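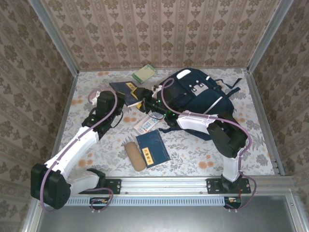
Packing the night before or the morning of?
Plellby Boards > Home & Family > Getting Organized
422 views

karppinen_mom
Posting this after another evening of school bag drama. We've always had the kids pack right before bed, books flat on the floor first so they can see what they have, and then everything goes in the backpack. Now my oldest wants to do it at breakfast, and I am not sure my nerves can take it. What do the rest of you do?

Jukus23
Night before, always! Big books go against the back, then folders, then the snack in front where it won't get squashed (ask me about the banana of last November).

slowporch
I'm going to disagree a little, Jukus. My two pack at night and then take half of it out again to finish homework — so the math book ends up under the couch. Mornings work better for us, as long as the pile is already by the door.

Jukus23
Well, that pile by the door is most of the packing, if you ask me :) But fair enough, every house is different.

sutix_fan
Stick-on labels on the book covers helped us more than any schedule. One color for each subject, and my son can grab what he needs half asleep.

karppinen_mom
Oh, I like the labels! Do they peel off cleanly? Ours are school copies and have to go back in June.

sutix_fan
The paper ones do if you warm them up with a hair dryer first. Skip the shiny kind.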